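Kitchen walkthrough, Skimgate community hall, March
Filled in by Tahira Malik

Hi all! I did my usual round on Monday before the lunch crowd showed up. Comments are next to each item, and I went on a bit, sorry.

Fridge temperature – OK. Read 34 on the dial and the little thermometer agreed.

Hot water at hand sink – OK. Takes forever to warm up, so let it run.

Fire extinguisher – OK, tag is current. Please stop hanging aprons on it!

Back door – NEEDS WORK. It sticks at the bottom and I had to use my shoulder. I've called Ziston twice now and left messages both times.

Floor mats – NEEDS WORK. The one by the stove curls up at the corner and I caught my toe on it (again).

First aid kit – PARTLY. Plenty of gauze, no burn gel. I'll grab some on my next trip.

Dry goods – OK. I checked dates on 58 cans and boxes and tossed 11, mostly soup. Put new stuff at the back, please, and old stuff up front.

Counters and small items – OK. Keep cans and little things where you can see them, away from the stove.
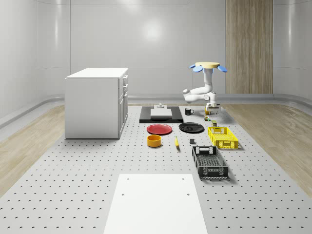

Small items on an open surface, with a dark can among them.

Trash and recycling – OK. Lids close fine.

Still open: back door, stove mat, burn gel. I'll look at all three again next month.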